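Changes to Room Bookings at the Lynch Building

10/05/2018

Members are advised that the new booking arrangements for meeting and study rooms at the Lynch Building are now in force. Requests should be sent to Aisling Flanagan at the front office. 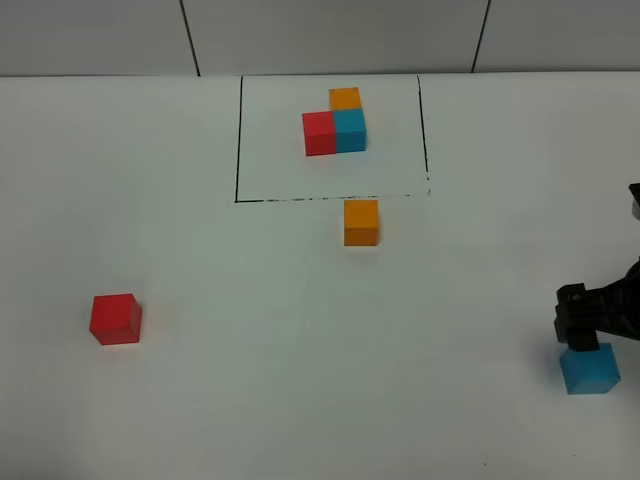
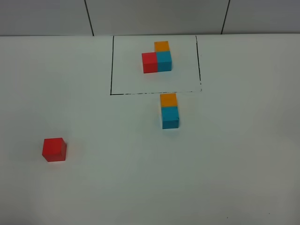

White tabletop with marked outline, two views.

Rooms may be reserved for up to 2 hours at a time. The larger room on the upper floor seats 12 and is available to affiliated societies without charge. Other groups will be invoiced at the end of each month. Bookings made under the former system will be honoured until December, after which a fresh request must be submitted.

The Usivura lecture will be held in the main hall, which has a capacity of 80. Places are allocated in order of application.

Keys must be returned to the front office before closing. Any damage or missing equipment should be reported to Cillian Foley on extension 2436. The revised conditions of hire were approved by the Director, Sawsan Tannous, and copies may be obtained on request.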